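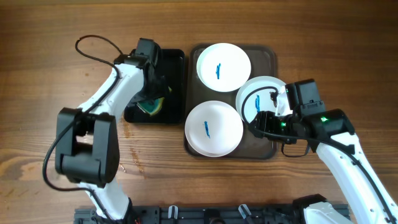 Week 6: Story in hidden object and adventure games
Birgit Lindemann, February

Read this before Monday's seminar, and play at least the first two chapters of The Clockmaker of Unditz. Uwe Rothe has put it on the lab machines. If you already know the game, play them again with the sound off.

1. What the box says and what the player does

The blurb for Unditz promises a murdered clockmaker, a town under a curse and "choices that will echo through the ages". I kept a log of my own play-through. The game took 471 clicks to finish, and 305 of them were spent picking objects out of cluttered rooms. The choices, as far as I could find them, came to one: which of two doors to open first. Both lead to the same cellar.

I don't say this to be rude about the game, which I quite like. But students keep writing that games of this type "let the player shape the story", and I would like to see some evidence. Who told you that? If the answer is the blurb, go back and look.

2. The ghost who needs a favour

Most of these games open with somebody dead or trapped asking for help. Petersen calls this the "summons" and argues that it draws the player in emotionally. Perhaps. It also gets round a practical problem: the player has to be told what to do, and a ghost can say it without needing a face that moves. Petersen's chapter never looks at what the scenes cost to make, and I think that's a serious hole in it.

Compare the opening of Stirnuvari, where no one asks you for anything. You are on a ferry, you have a key, and the first puzzle is on you before you know whose key it is. Several of last year's group found this cold. I found it a relief. Be ready to say which, and point to the moment in the game that made you think so.

3. Does the setting matter?

Zuststead is sold as a historical game. Its town has 3000 inhabitants according to the opening titles, and we meet four of them. The year is given once. Try this: swap the costumes for modern ones in your head and list every puzzle that would stop working. My list had one entry, the sundial, and even that is doubtful – people still own sundials.

A setting can do more than this. When a puzzle depends on how a lock, a letter or a law worked at the time, the player has to learn something to get through. Look for one such puzzle in any game you know. "The graphics are lovely" won't do as an answer.

For the seminar

Bring one page of notes on a single scene, with your own click log. Screenshots are fine but keep them small. Rothe has a spare copy of the Petersen chapter if the library's is out.

Questions to B. Lindemann, Game Narrative, Room 6 | © Course team | Back to top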